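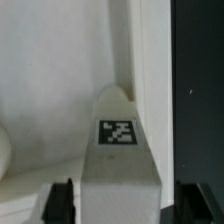

The white block with its square marker, smudge and all

Cleaning an off-white matte block without ruining the printed marker?

Tayla Lowther
Hi all! I look after a shelf of these off-white blocks with the rounded tops (I think they're plastic, but it could be painted foam, I've never been sure) and each one has a black and white square marker near the top of the front. Mine has picked up a little gray smudge just under the marker and it bugs me every time I walk by. I'd love to get it off, but the finish is matte and I'm scared of leaving a shiny patch – or worse, rubbing into the black print. What would you use? I have dish soap, a melamine sponge and a bottle of Trukwood cleaner that my sister swears by.

Joon-young Ha
Hello Tayla, what a familiar problem! Please keep the melamine sponge in the drawer for now, it's really a very fine sandpaper and it will polish a matte surface before you notice. I'd start with a soft white eraser, the kind kids use for drawing, and go lightly in one direction. If that doesn't shift it, try a barely damp cloth with one drop of dish soap, then dry it right away. Cover the marker with a piece of card while you work (don't tape over it, the tape can lift the ink). And test the bottom of the back first, especially if you might have painted foam. I can't speak for the Trukwood stuff, but anything with solvent in it can eat foam.

Gunther Vogler
I just paint over mine. 30 minutes and done.

Ilse Lindemann
Seconding the eraser! Brush the crumbs off with a dry paintbrush when you finish, they love to sit along the edge of the marker. If the smudge is a scuff and has gone into the surface, I'd leave it be.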